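Category: About Us / How We Work

Langlois Benance is a small company in Faver. We write working rules for robot cells: how a gripper should come near an object, how close it may pass to a wall or a shelf, and when it must stop and wait for a person. We started with 2 people and now we are 3.

Every rule is tried first in simulation. One trial set has 2000 runs, and we keep the record of each run, also the bad ones. A rule that passes goes to our test hall in Usau, where it is tried again at low speed.

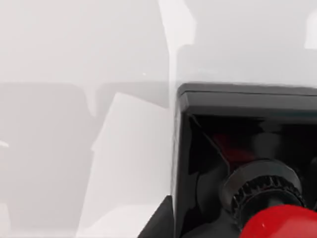
Our rule book has 769 entries at present. Many are very simple. The speed must be lowered before the fingers enter a narrow space. A change in the gripper means that the trials are done again from the beginning. Each entry has a plain sentence for the operator and a longer text for the engineer, and if the two do not agree, the entry is taken back.
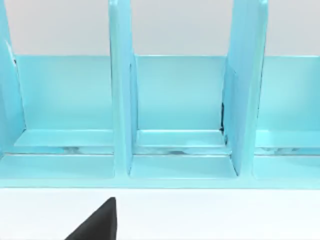

Gripper finger in front of the blue shelf organizer, simulated view.

Customers can ask for the full trial record of any rule they use. We send it without charge.

Last updated: July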